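Search the site
Enter keyword

Teaching by hand
By Judit Csizmadia
February 26, 2021

I'd been in the building five minutes when Levente Lakatos handed me a gripper and told me to go and tidy something.

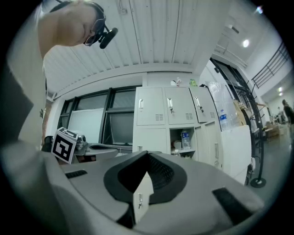
I'm not a tidy person, so this was a risk on his part. But Probert, the small outfit he runs with Etelka Somogyi in Toltthorpe, needs people like me - people who pick up a cup the wrong way, dither, put it down and have another go. Their learning system is fed on examples, and the examples come from ordinary people doing ordinary jobs with a gripper held in the hand. No robot arm needed, which keeps it cheap and means you can wander off with the thing into somebody's kitchen (they have, and the somebody made them lunch).

The gripper carries its own camera, so what gets recorded is more or less what a robot would see if it were doing the job itself. You squeeze, the fingers close, you lift. Easy! Except I dropped my first cup, and then my second, and by the third I was holding my breath like a child playing Operation.

"Slower," said Etelka. "You're not late for anything."

A good example, she told me, has a clear start and a clear finish and doesn't rush the middle. When I visited they had 1116 they were happy with and wanted 1336 before training the next version. Each of us was down for 50 that day. I managed rather fewer, and two of mine were thrown out because I'd stopped halfway through to ask a question.

Slamet Krishnan does the throwing out. He watches every recording at double speed with a mug of tea going cold beside him, and he's surprisingly fond of the clumsy ones. A fumble that ends well is worth keeping, he says, as the robot will fumble too and it may as well see how a person gets out of it.

The first real trial is planned for July, at a sorting room in Curnmont. I've asked to go along. Levente says I can come as long as I bring my own cup.

Related features
The night shift at Grokemholm
Magdolna Kerekes on mending old looms
Who taught the lift to talk?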